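Wiltance Puts the Plain Wired Keyboard Back on the Desk, and Asks What Was Wrong With It

Office supplier says most "upgrades" it is offered solve problems its customers do not have

June – Wiltance, the office supply firm that outfits small workplaces and school offices, said today it will make a basic black wired keyboard the standard item in its desk packages. The change ends a two-year stretch in which every package shipped with a wireless model.

The company is not claiming a breakthrough. It reviewed 1,932 support tickets from its own customers and found that 65 percent of the keyboard complaints came down to batteries, pairing or a lost receiver. Complaints about typing were rare.

"Every spring a sales rep tells me the keyboard has been reinvented," said Joelle Nseir, head of purchasing at Wiltance. "Then I look at it and the Q is still next to the W. I would like to know what I am paying extra for."

The keyboard chosen for the packages keeps the familiar layout. Esc sits alone at the top left, the function keys are set off in groups, and the numbers carry their symbols above the digits.

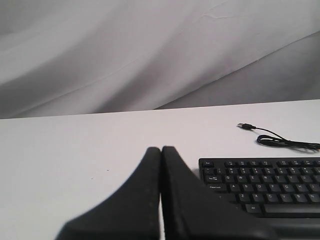 White legends on black keys, with F1 to F4 grouped after a gap from Esc.

Wiltance tried 20 models before settling on one. Several were dropped for what Nseir calls "furniture thinking" – low, pretty boards with the number pad removed to save space on desks that had plenty of it. Bookkeepers make up a large share of the firm's customers, and they were not impressed.

The cable got its own argument. Cường Đào, who runs the firm's setup crew, wanted a longer one. Purchasing did not want to pay for it. The keyboard went through with its standard thin black cable and USB-A plug, and customers whose computers lack that port will have to ask for an adapter. Wiltance admits this will annoy some of them.

"I have heard that the cable is clutter," Đào said. "Maybe. I spend less time on one cable than I do hunting for a receiver the size of a fingernail."

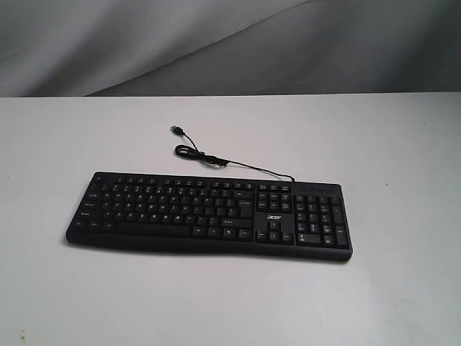 What the Company Is Not Promising

Wiltance makes no claims about wrist health, typing speed or productivity. It was shown figures on all three by vendors and says it could not match any of them in its own offices. Staff at its Mansour branch used the keyboard for 30 working days, and the most common remark on the feedback form was "fine."

The firm is also cautious about legends. Printed letters can wear, and it has no long-term results to share yet. It will report on wear once the first packages have been in use for a year.

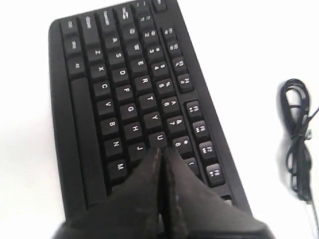 The letter rows beside the long, unlabeled space bar.

Customers who prefer wireless can still order it as an add-on. Packages already scheduled for the Plaltwood office park will go out with the wired model unless the tenant asks otherwise.

About Wiltance
Wiltance supplies desks, chairs and computer accessories to small offices and schools. Press questions may be sent to Joelle Nseir through the company's main office.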